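Report from the open day at Lykkegaard, February

I came to the Lykkegaard warehouse in Dratemcombe by the early bus and was still late, because the visitor entrance is on the river side and the sign is on the other side. A man in a yellow vest gave me a badge and a paper cup of coffee and told me that my group had already gone in. I found them by the noise.

The company stores and packs goods for small shops that do not have a stockroom of their own. Gifts, prizes, kitchen things, things for the desk and the garden. They have 14 packing tables in one long hall. Until last winter all the tables were worked by hand. Now a part of them is worked by two-armed machines, and the people who stood there before do something else. I wanted to understand this "something else", and this was the reason I asked for a place on the tour.

Our guide was Yanti Siregar. She started on the packing tables herself and now leads the group that prepares new items for the machines. She speaks quickly and does not like slides, so we had only two.

The hall is cleaner than I expected and also warmer. On the manual side there is a radio, and the packers have their own chairs, many of them with a cushion from home. The work goes in a steady way: take the item from the shelf, check it, turn it, put it down, close the box. Ms. Siregar asked us to stand behind the line on the floor and only watch for some minutes before she explained anything. I liked this. One sees then how many small decisions there are. A packer picks up a cup by the wall and a plant by the pot, and she does not stop to think about it.

For the machines somebody must think about it. Every new item is first tried in simulation, in a program they call Kovusier. The items are drawn as models and put on a virtual table with a shelf, and the arms practice there before any real shelf is touched. This is where most of the former packers have gone. They sit in a room upstairs, 26 persons in two shifts, and they decide which items the arms should meet, in what position, and which attempts are good enough to keep. Ms. Siregar showed us the screens of three stations and let us take copies home. 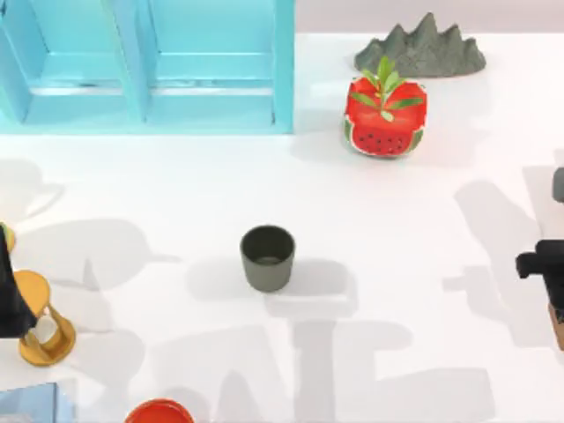 Stills from the simulation room, first a table with mixed items, then a brown box and a gold cup, each at close range.

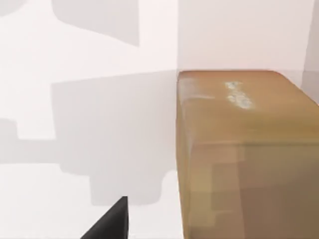
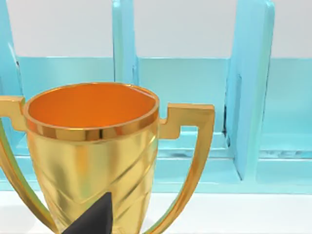 Downstairs it had sounded simple, but Yanti Siregar told us that in the first months the packers upstairs were more tired than they had ever been on the floor, that their eyes hurt and they missed the talking, and that two of them asked for their old table back and got it. She said the shifts were made shorter after this, with a walk through the hall in the middle, and she would not call the change finished.

I asked what a packer knows that is useful in such a room. The answer was longer than I can give here, but I wrote down one part. An engineer will place an item standing straight in the center of a table. A packer knows that items arrive on their side, behind another item, or too near to the shelf. So the packers make the practice tables untidy on purpose. They have a list of 277 items by now, and for each there is a note in normal words, written by a person who has handled it. I was allowed to read some of the notes. "Hold low, the top is only for show." "Do not trust the handle." "Looks heavy, is not." They are still using these notes also to teach new colleagues on the manual side, which was not planned.

After this we went to see the real arms. They are slower than the people. I timed nothing, but anybody could see it. Their advantage, we were told, is the night, when the hall used to be closed. The evening team was asked if they wanted to move to nights to look after the machines. Most said no. The company then hired for the night separately, and the evening team stayed. A visitor from Cernirness, where they have a similar warehouse, said that at their place it was decided without asking, and he looked not happy when he said it.

On the question of pay I must be careful, as I did not see any papers. We heard that people who move upstairs receive more after the training is passed, and that the training is done in paid hours. Somebody in our group asked what happens to people who do not pass. Ms. Siregar said they return to the tables. The next question was how long there will be tables. She said she does not know this, and that she has asked it also.

Lunch was in the canteen, soup and a good dark bread. I sat with two packers from the manual side. One of them had tried the room upstairs for a week. She found it interesting for three days. The other wants to go in the autumn, because her shoulder is bad from the high shelf, and upstairs the high shelf is only on a screen. They disagreed about the radio also.

In the afternoon there was a talk about energy use which I did not follow completely, and a walk through the returns department, where all is still done by hand and where I would have liked to stay longer. Returned goods come in every kind of condition and every kind of tape. The supervisor there said that they have not received a date for machines.

Practical notes for those who want to go: the tour is free, but there are only 300 places for the whole day and one has to register. Closed shoes are needed. The room upstairs has a steep stair and no lift at the moment, so please ask before if this is a problem. The last bus back to the station leaves shortly after five, and the stop is on the side with the sign.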